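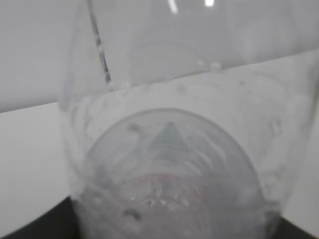 Mindberg Home Skills Club
Aug 12, 2020

How to sort out your pantry in one afternoon (and keep it that way!)

I put this off for most of the year, and then I did the whole thing between lunch and dinner. I can't tell you how nice it is to open that door now! If your flour is living behind the Christmas sprinkles, this one is for you.

What you need

A trash bag, a box for things to give away, a damp cloth, a dry cloth, a roll of masking tape and a marker. Please don't buy any storage yet. I made that mistake in January and came home with a set of tall canisters that didn't fit under my middle shelf (they hold craft supplies now, so all is forgiven).

Step 1. Take it all out

Yes, all of it. Use the kitchen table and the counter, and the floor if you must. I had 138 items, and 13 of them were half-used bags of pasta. Thirteen! Put like with like as you go: baking, grains, cans, snacks, spices, breakfast.

Step 2. Check the dates

Pick up each thing and look. Anything with bugs, rust, a bulging lid or a funny smell goes straight in the trash. A "best by" date on dry goods is mostly about quality, so use your judgment with rice and pasta. Brown rice, nuts and whole wheat flour go stale faster than you'd think – give those a good sniff. Unopened food you know you won't eat goes in the giveaway box, as long as it's still in date.

Step 3. Wipe the shelves

Start at the top and work down. Warm water with a squirt of dish soap will shift nearly everything. For old syrup rings, lay the wet cloth over the spot for a few minutes and have a cup of coffee. Dry the shelves well before anything goes back.

Step 4. Give every group a home

The things you reach for daily go between your waist and your eyes. Heavy cans and big bags go low. Party platters, the spare paper towels and the giant roasting pan can go up high. I keep baking all together on one side, so when I want to make muffins I only have to look in one place.

Step 5. Now measure, then shop

Measure the height, width and depth of each shelf and write it on your phone. Square containers use the space better than round ones, and a wide mouth means you can get a measuring cup in. For a five-pound bag of flour I like something around the four-quart mark, with a little headroom for scooping. Old jars are great too, once the labels have been soaked off.

Step 6. Label with tape

Write what it is and the best by date. For rice and oats I also write the water amount and cooking time, so the bag can go in the recycling. Masking tape peels off easily when you switch from lentils to split peas.

Keeping it going

Before I write my shopping list I take two minutes to look along the shelves, and anything getting low or getting old goes on the list or on the menu. New cans go in at the back and older ones slide forward. My kids even do this now (well, one of them does).

Next month we're doing the freezer, so start eating up those mystery tubs!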